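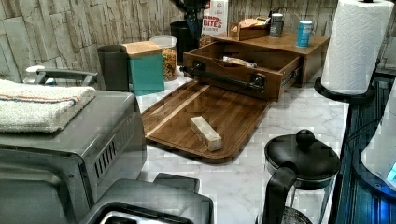 ### 4.2 What stays on the counter

Respondents in the Prenik survey were asked to list every item that had stood on the kitchen counter at the time of answering, and to mark each one as used daily, used weekly or used less often. The lists gave 3171 entries in total. We sorted them into seven groups: heating appliances, dry food in its own packaging, dry food in refillable containers, cutting and serving boards, hand utensils, cups and bowls, and a last group for anything else, which took in cloths, post, chargers and medicines.

Heating appliances were the most stable group. Where a household owned both a toaster and a toaster oven, the two tended to be kept close together, near a socket, and they were seldom put away between meals. The top of a toaster oven was often listed as a storage place in its own right. Folded towels were the usual entry, followed by oven gloves and baking trays. We recorded these under the group of the item and not under that of the appliance, so a towel kept on an oven appears as a cloth.

Dry food was harder to sort. Many households decant some goods and leave others in the packet, and the same shelf or stretch of counter can hold both. Cereal was the clearest case. It was commonly left in its box, upright at the back against the wall, while pasta, snack mixes and biscuits went into jars. Respondents in the Hiltance flats, where wall cupboards are shallow, gave the height of the cereal box as a reason for leaving it out. 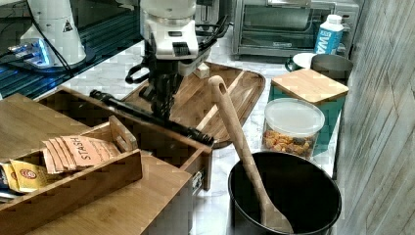
Boards and trays were a group in which the answers about use did not match the answers about place. A tray marked as used less often could still be in the middle of the working area, with other things set down on it. In the follow-up interviews, held in March, several respondents said that a tray or a large board served as a resting place for small objects during cooking, and that moving it would have meant finding somewhere for those objects to go. We therefore added a second code, "in use as a surface", to be given along with the frequency code.

The same problem came up with bowls. A bowl with a spoon or spatula left in it was sometimes entered as one item and sometimes as two. We treated them as two throughout, and corrected the earlier entries by hand.

Containers with lids raised a further question of reach. A clear container shows what it holds, so it can stand behind other things and still be found. An opaque canister depends on its position or its colour. Figure 3 shows one of each kind to the right of a cutting board: a teal canister with a square wooden lid and, in front of it, a clear plastic container of snack pieces.

**Figure 3.** Opaque and clear lidded containers next to a wooden cutting board. 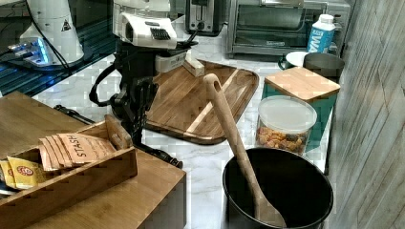

### 4.3 Depth of counter and position of items

Items were next coded by their distance from the wall. We used two bands, split at the midpoint of the counter, as few respondents were willing to measure each item separately. Any item that lay across both bands was given to the front one. Long boards were the main source of such cases, and they are reported separately in the tables that follow.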